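How to Descale a Drip Coffee Maker

By Ayman Matar
Updated 23/12/2021

If your coffee maker has gotten slow, loud or both, it probably needs descaling. Tap water carries minerals, and every time the heater runs a little of that mineral stays behind in the tubes. After a few months the water has a narrower path to travel and the brew comes out cooler than it should.

I have a Stenby drip machine at home and a larger one at work. The steps are the same for both. They should work for any drip maker with a removable basket, but check your manual first. Some makers tell you not to use vinegar, and a few machines have a cleaning cycle that replaces most of what follows.

What you need

White vinegar, or a packet of descaling powder
Fresh water
A paper filter
A soft cloth
An old toothbrush

I used Cleritz powder the last time, in October. Vinegar costs less and does the job, but the smell hangs on longer. Don't use both at once.

Step 1. Empty the machine

Turn it off and let it cool. Throw out the old grounds and filter. If there is a charcoal water filter in the tank, take it out and set it aside. Wash the carafe and basket in warm soapy water and rinse them well.

Step 2. Mix the solution

For vinegar, fill the tank with equal parts vinegar and water. For powder, follow the packet. Mine called for 200 grams in a full tank of the work machine and much less for the one at home, so read the label for your size. Stir powder in a pitcher until it dissolves before you pour it into the tank.
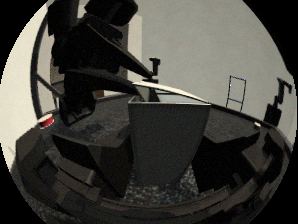

How often should a coffee maker be descaled?

Every two months if your water is hard, and every six months if it is soft. If you see white crust on the carafe or in the tank, go by the shorter schedule.

Step 3. Run half a cycle

Put a clean paper filter in the basket to catch loose flakes. Start a normal brew and switch the machine off when the carafe is half full. Leave it alone for 30 minutes. If the scale is heavy, leave it for an hour.

Step 4. Finish the cycle

Turn the machine back on and let the rest run through. Pour the carafe down the sink. You may see white or tan bits in the paper filter. Throw the filter away.

Step 5. Rinse

Fill the tank with fresh water and run a full brew. Do this twice for powder. For vinegar I do it four times, letting the machine cool down between runs. Smell the water in the carafe after the last one. If you can still smell vinegar, run another.

Step 6. Clean the outside parts

Unplug the machine. Scrub the shower head above the basket with the toothbrush. Wipe the warming plate with a damp cloth and dry it. Put the charcoal filter back, or fit a new one if it is due.

If it is still slow

Run the whole thing again with a fresh batch. A machine that has never been descaled can take two rounds. If the second round makes no difference, look for a blocked shower head or a kinked hose before you shop for a new machine.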